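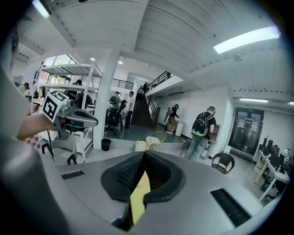 The other gripper of the pair, with its marker cube on top.

So I finally got my hands on the hand-held grippers everyone at work keeps talking about, and I have opinions! Mostly about fingers. If you came for the sourdough posts, I'm sorry, there will be more of those, but this is what's been in my head for weeks.

Quick catch-up for anyone who missed the January post. Back then I was still driving the little Stalside arm with a game controller, and I was slow. Painfully slow. I'd get the jaw lined up with a mug handle, overshoot, back off, overshoot the other way, and by then my coffee was cold and Dewanti had gone home. Dewanti Ong kept telling me to quit steering and just do the task with my own two hands while holding the gripper. She was right and she has been very gracious about it (she has not been gracious about it).

The hand-held kind changes everything about how the day feels. You pick it up, you squeeze, you move your wrist the way you already know how to move your wrist. The camera rides along and the cube gives the tracking something to lock on to. I was doing things on my first try that took me a whole afternoon with the controller. My forearms were not happy the next morning, though. These things have some heft, and holding one in each hand is a different workout from typing.

OK, fingers. We had two sets of pads to compare. The first set is the Wuver, which is firmer and has a flatter face. The second is from Tillier, softer, with a deep notch and a mesh sort of texture on the inside. I'd assumed softer would be worse. Squishy fingers, vague grip, that was my thinking, and Arben Lazarević had a bet with me about it that I'd rather not discuss.

On flat stuff the Wuver pads win, and it isn't close. Cards, lids, a folded napkin, all of it comes up cleanly and stays put. You know exactly where the tip is. I love them for that. But give them anything round or skinny and the piece wants to spin. I'd pick up a dowel, tilt my hand, and the dowel would lag behind and end up pointing somewhere else. Then you're chasing it, and the recording has all that chasing in it, and whoever trains on it gets a robot that chases too. 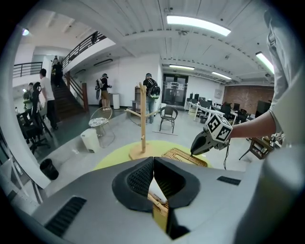

Thin upright pieces are where I spent most of my time with the soft pads. You can come at them a little off center and the V brings them in toward the middle, which is a huge relief when your attention is on what the other hand is doing. I'd had my doubts about the textured lining, but look at the light wooden piece with the white tip, clamped standing straight up between the pads while the second gripper is down by the wicker tray. That kind of hold is exactly what I want before I go anywhere near a mug tree, where the branches are short and there are plenty of ways to bump one. With the firm pads I was forever putting the piece down and taking it again.

The soft ones do have an annoying side. They hide what they're holding! The rims are thick, and from my own eye level I kept losing the bottom end of small things and had to lean over like I was looking for a contact lens. Spyros Kadrić says to stop looking from the side and learn to think from the camera's point of view. Fine advice, hard to do. I think it took me 20 tries before I stopped leaning, and I still do it when I'm tired.

A few notes on the camera, as I know at least one of you will ask. We tried a wide lens and a narrower one. The narrower picture is prettier and makes for nicer clips, and I would not use it again. With the wide one you can see the other gripper coming in, you can see the table, you can see half the building and everybody walking through it. That sounds like clutter but it's so helpful when you're going back over a session and trying to work out why the left hand did what it did.

Controller people, don't write to me. I know the Georgiou handset is better than what I had. Czesław Czerwiński let me borrow his for an evening and it's lovely, good thumb travel, nice weight. I'd still take the hand-held pair for anything that needs both hands.

Next up is a longer run. The plan is 500 recordings split between the two pad sets, same tasks, same table, and I've been told I can't switch to my favorites halfway through. I'm also going to try wrapping the handle with tennis tape to see if that helps my wrists. If you've done this and found a tape that doesn't go gummy, please leave a comment, I've already ruined one roll.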